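The second life of the kitchen drawer

Pillcombe has one main street, two bakeries and, since March, a shop where nothing is for sale. Members of Skutell pay a yearly fee and borrow what they need: a jam pan for a weekend, a cake tin for a birthday, a slow cooker for as long as the kitchen is being done up.

Siiri Lapiņa started it after clearing her aunt's flat. "She had four fish kettles," she says. "I never once ate fish there." The charity shop in Ondmont took two of them. The other two became the first items on the Skutell shelves, which now hold 1000 things, most of them given by people moving to smaller homes.

Small items go out more often than large ones. Pans and teapots are the steady trade, and students at the college take them for a term at a time.

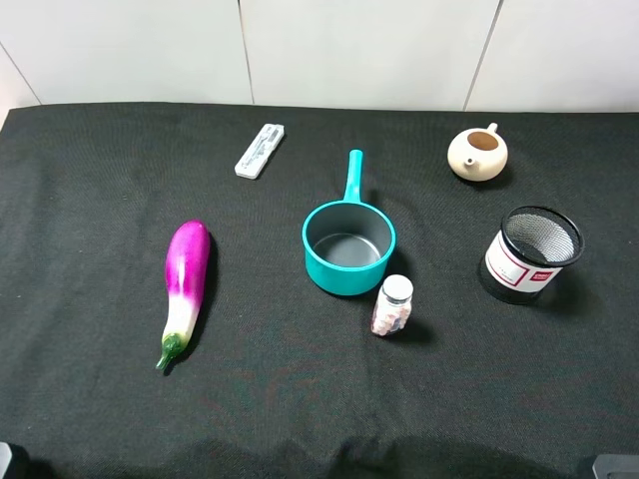 A teal saucepan and a cream teapot, with a purple and white aubergine.

Aicha Ghoneim runs the desk on weekday mornings. Each loan is written on a card, and the cards live in a shoebox. There was a plan to move to a computer system, but the quote came in too high and the shoebox has stayed. Late returns cost nothing in the first week. After that she rings you up.

Not everyone was keen. Akash Tyagi, who has the hardware shop across the road, expected to lose sales. He says his takings on cookware did drop a little in the first few months, then came back. Some borrowers try a thing out and go on to buy their own. He now sharpens the library's knives for a small charge and keeps a stack of its leaflets by the till.

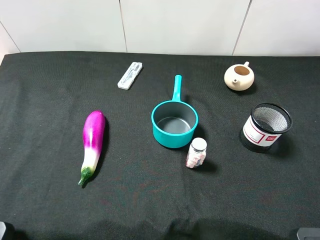 The bigger worry is rent. The lease runs out next year and the landlord wants more for it. Membership stands at 81 households, up from 79 at the start of winter, and Lapiņa reckons she needs 100 to stay put. She has looked at a room behind the Khurana dental practice, which is cheaper but has no window on to the street.

Devendra Yadav, a member from the first week, would rather pay a higher fee than see it move. He has borrowed the same pressure cooker five times. Asked why he doesn't get one, he points out that his kitchen has a single cupboard, and the boiler is in it.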